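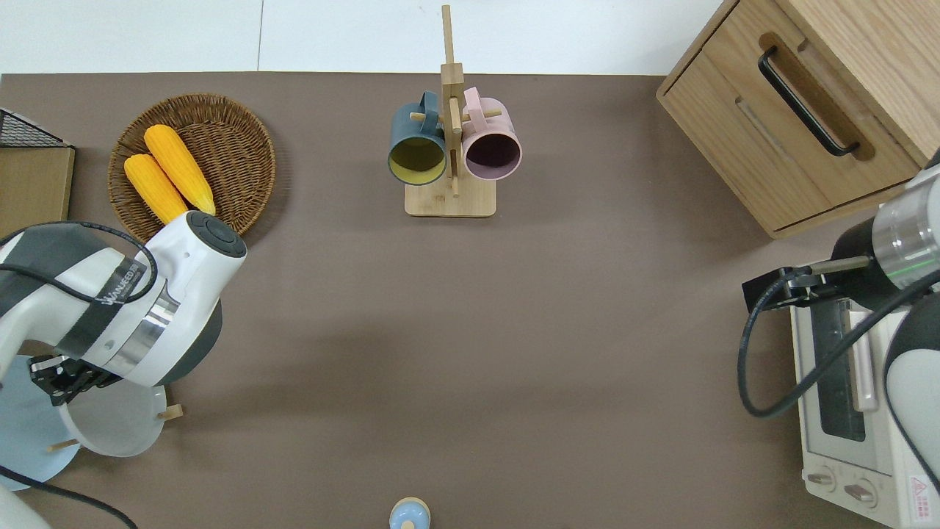

Jurgate Growers' Market
Minutes of the stallholders' meeting held 17th August

Present: 19 stallholders, the chair and the secretary. Apologies were received from the Bonarow bakery and two flower growers.

1. Minutes of the previous meeting
The June minutes were approved with one correction. Under item 4, "east gate" should read "north gate."

2. Sweet corn pricing
The chair reported that sweet corn was being sold both by the ear and by weight, and that customers had complained they could not compare stalls. Agreed: corn to be priced by the ear, husked or unhusked, with the price shown on a card at the front of the stall. Bundle prices are allowed if the single price is also shown. Stalls selling by weight may finish the current month before changing over.

3. Display height
The present rule requires food to be kept off the ground but gives no height. Motion to set a minimum of 70 cm for all unpackaged produce. Carried, two against. Crates of squash and pumpkins are exempt.
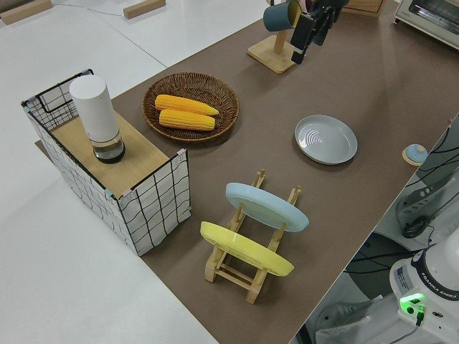
4. Electrical supply
The Urquijo end of the lot lost power twice in June. The electrician found a worn breaker, and has quoted 800 dollars to replace it and fit a weatherproof cover. Quote accepted. Until the work is done, stalls on that circuit are limited to one appliance each. Chest freezers are not to be connected.

5. Stall fees
A proposal to raise the fee for a double stall was discussed. Several members asked for last season's accounts before voting. Deferred. The secretary will send the accounts out with the next agenda.

6. Parking
The owner of the Mavmont lot has offered 100 spaces on market mornings at no charge, subject to proof of insurance. The secretary will forward the certificate. Vendor vehicles are to use the rear rows only and must be moved off the market lot before opening.

7. Other business
Scales are due for inspection. Owners should have them on site, clean and level, by setup time.

A request for a second hand-washing station was noted. Costs to be brought to the next meeting.

Meeting adjourned.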